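Cloths, Baskets and Folding: Gallery
Text by Kátia Lopes

Welcome to the gallery page of our Saturday laundry group. We are people who like to wash, fold and store things well, and who exchange small tips about it. My first language is Portuguese, so please be patient with my sentences. If a word for some fabric is wrong, write to me and I will correct it.

We meet from 10 in the morning in the back room at Bresberg Street. Everybody brings one basket of clean clothes from home and goes back with the same basket, folded. In August we make a pause, as half of the group is traveling.

The lines below are the notes that go with this gallery. I wrote them in the order in which we normally work.

The basket
Plastic is the best for carrying, in my opinion. It is light, it can be wiped, and it does not catch the thread of a sweater. I had a nice one of willow before, and it destroyed two pairs of stockings.

Sorting
We put the big flat things on top, so they are taken first. Small things such as socks go to the bottom and wait. Charoen Klinhom does the opposite and says that he likes to finish with a big towel. We discussed this for a long time and we could not agree.

The surface
A smooth hard top is much easier than a bed. On a bed the cloth sinks, and the fold is never straight. If you only have a rough table, lay a clean sheet over it and pull it well at the corners. Wipe the table before you start, also when you think it is clean. I once found jam on a white pillowcase.

The room for the elbows
Keep the basket in a back corner, so that the front of the table stays free for working. With the basket in front you have to reach over it each time, and your shoulders feel it in the evening.

Finding the corners
This is the part where beginners lose the most time. Take any corner, hold it, and let the other hand go along the edge until it meets the next corner. Do not look for it in the middle of the heap. When the cloth is very twisted, shake it out one time and begin again.

The diagonal
A square cloth can be opened from corner to corner first, and then the triangle appears by itself. Some members fold all their kitchen cloths like this and say they dry the glasses better. I keep the triangle only for headscarves and napkins.

Smoothing
Use the flat hand, from the center to the outside, slowly. A cotton cloth becomes flat after two or three passes. Linen needs more patience, and it will keep some lines anyway. I stopped fighting with linen.

Colors
Dark blue, green and teal cloths show every bit of white dust. We keep one lint roller on the shelf for them, the Plumadura one with the washable sleeve. It takes 60 strokes or more before it needs rinsing, according to Charoen, who counted.

The shelf
Our shelf is a Werkwood with deep boards. A pile of 12 cloths stands well on it. Higher than this, the pile leans and in the end it falls on the person who wants the lowest cloth. Put the folded edge to the front, so you can pull one piece out without opening the others.

The last heap
There is always something left, usually the cloth that has the most wrinkles. We leave it until all the rest is on the shelf, and then we do it with no hurry. For me it is the most pleasant moment of the morning.
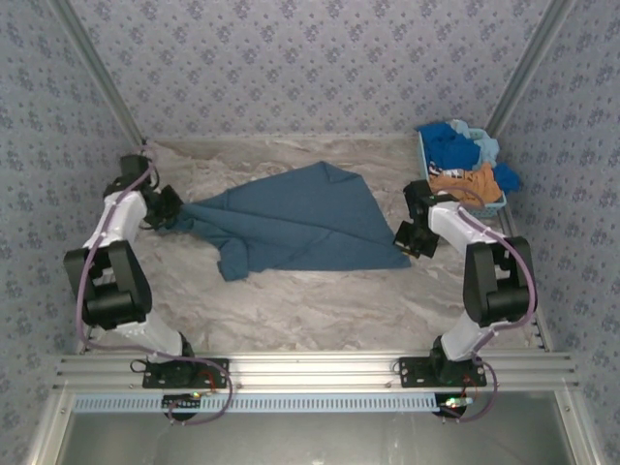 After this we drink coffee from the Uddin bakery next door and carry the baskets home. If you would like to come, bring clean clothes that are completely dry, and a name label for your basket. The door code is sent by message on Saturday morning, and new members are welcome at any time except August.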